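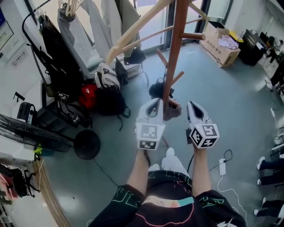

Mistow: a collection of household mending notes

Welcome, and thank you for stopping by. Mistow is a set of 2,366 short written notes on mending clothes and household linens, gathered from people who do it at their own kitchen tables. Each note records one repair: what the item was, what had gone wrong with it, what the mender did, and how it was holding up when they last looked. We started it for our own sewing circle and it grew a good deal bigger than we planned, so this file is here to help you find your way around.

What's in the folder

notes.csv – the notes themselves, one per row
stitches.csv – the names we settled on for stitches, with the other names people use for them
menders.csv – one row per contributor, with a number in place of a name
CHANGES.txt – what we fixed and when, in Anathi's shorthand (she will translate if you ask)

There are 52 contributors. Some sent in a single note about a beloved cardigan and some sent in hundreds, so please keep that in mind before you take any one habit as common practice. Mender 43 alone is responsible for most of the sock darning, and she has strong views on wool.

Columns in notes.csv

note_id: a plain running number. There are gaps where people asked us to take a note out, and we have left the gaps alone.
item: shirt, pillowcase, apron and so on, in the mender's own words.
fabric: cotton, wool, linen, blend or unknown. Lots of old things have lost their labels, so you will see plenty of unknowns.
damage: tear, worn patch, open seam, moth, burn, missing fastener or other.
method: free text. This is the good part, and it can run long.
stitch: matches a name in stitches.csv, or is left blank.
months_held: how long the repair had lasted at the last check. Blank means no one checked, and zero means it failed within the first month.

How the notes were gathered

Kgomotso Molefe wrote the first paper form, and Nomvula Mthembu and Khanyisile Msimang typed most of the returned sheets over two winters. We kept people's spelling unless it made a note impossible to follow. Where a word couldn't be read we put [?] in its place, and where a page had more than one repair on it we split it up, so you may find a few notes that start with "and then the other sleeve."

Things to watch out for

Months_held is what the mender remembered, and memory is kind to good work. Burns are thinly covered, and there is almost nothing on leather or rain gear. "Invisible mend" means quite different things to different people – we gave up trying to sort them and simply left the phrase in. Also, in version 1 the whole of the Engelbrecht batch was entered with wool and linen swapped. That was put right in version 2, so if you have an older copy, please get a fresh one.

Using the notes

You're free to copy, print, teach from and add to the collection, as long as you say where it came from and don't try to work out who the menders are. Lwazi Le Roux has made a large-print version for the reading table at Fanness, and he is happy to share the layout with anyone who wants it.

If you'd like to send us a note of your own, the blank form is on the last page of the printed booklet. We do the typing in December, when the evenings are free, so anything that reaches us by the end of November should make it into the next version. Swatches are welcome too, but please pin them on and leave the glue in the drawer.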